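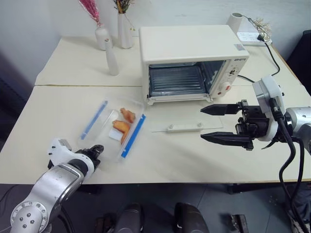
Could we please settle the kitchen before the elevator this time, asked a voice near the radiator, as in June we did the elevator first and were still in it at nine. The chair agreed. The elevator moved to item 4, where it stayed until everyone was too tired to be angry about it.

Posted in: Building Life / Tenant Meetings

Brandstead Tenants' Meeting
Minutes, Sep 17, 2018
Third floor common room

1. Minutes of the June meeting

Approved with one correction. The sentence "the smell was discussed" should read "the smell was discussed at length." The second floor asked that it also be recorded that the smell was never traced to the second floor. It is so recorded.

2. The shared kitchen

The chair read out the current kitchen rules, which took a while. There are 15 of them, two of which contradict each other on the subject of fish. A motion to strike both fish rules failed. A motion to keep only the stricter one passed, after a short recess to work out which one that was.

Labels on food. Current practice is name and date on everything. Several tenants said they had labeled their food and it had been eaten anyway, in one case with the label left neatly on the shelf. A proposal for individual locked boxes was priced at $500 for the whole floor and met with silence. We will continue with labels.

Countertop appliances. Anyone using a toaster oven, kettle or coffee maker is to switch it off when they leave the room. Crumb trays get emptied by whoever made the crumbs. It was asked how this would be proved. The chair said she was hoping for decency and would report back.

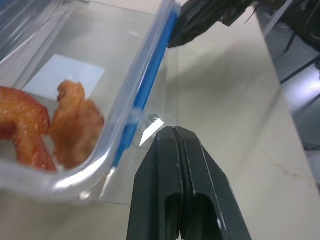 The cleaning rota came up next. The spring rota is still on the refrigerator and still lists two people who moved out. Their weeks have been, by general agreement, the cleanest on record. A new rota will go up by the end of the month, with everyone down for one week and the option to swap. Swaps must be written on the sheet. Swaps agreed verbally in the stairwell do not count and never did.

The drain was reported slow. The plunger was reported missing. No connection was alleged.

3. Booking the common room

We have been using Multaren for bookings since the paper calendar was retired, and opinion remains divided between those who dislike it and those who haven't logged in. The main complaint is that it sends a reminder an hour after the booking ends. It also let a birthday party and the knitting group have the room on the same afternoon in June. Both parties have since said they had a nice time and this should not be used as an argument for anything.

Agreed: bookings are limited to 3 hours, and whoever books the room puts the chairs back. "Back" was defined, after discussion, as stacked against the long wall and no higher than six. Tape on the walls is out. Tape on the floor was referred to next time.

4. Elevator

Skandivach has sent a quote for the door sensor: $1,197, parts and labor, valid until it isn't. The landlord's position, relayed by letter, is that the door closes eventually. The meeting felt that "eventually" was doing a lot of work in that letter.

One tenant suggested we all use the stairs for a month to make a point. It was noted that this would cost the landlord nothing and might please him. The fifth floor declined to be part of it. 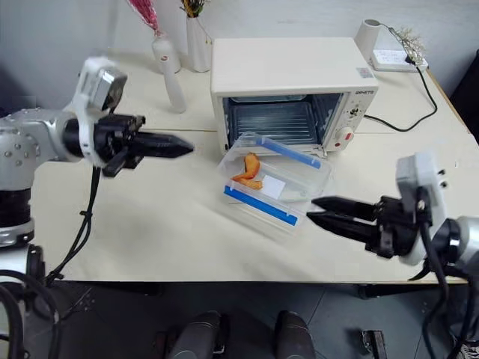
A second quote will be asked for before anything is signed. The chair will also reply to the landlord, politely, enclosing a list of times the door did not close. Anyone with a time to add should slip it under her door this week – times only, please, no commentary. The commentary she already has.

5. The Shao Street entrance

The lock sticks. Lift the handle, then turn the key. A notice saying so will be put up again, at a height where it can be read by people other than the one who put it up last time.

Propping the door open with the recycling bin is to stop. So is propping it open with the other bin.

6. Any other business

a) Bikes in the hallway. Deferred, as usual – the owners of the bikes were not present, and the bikes were.

b) A request for quieter shoes on the fourth floor. Noted by the fourth floor.

c) Somebody has left a casserole dish with a blue lid in the laundry room. It has been washed. Claim it from the chair.

The meeting closed at 8:40, the elevator having been taken down by the first group and not returned. The rest of us walked.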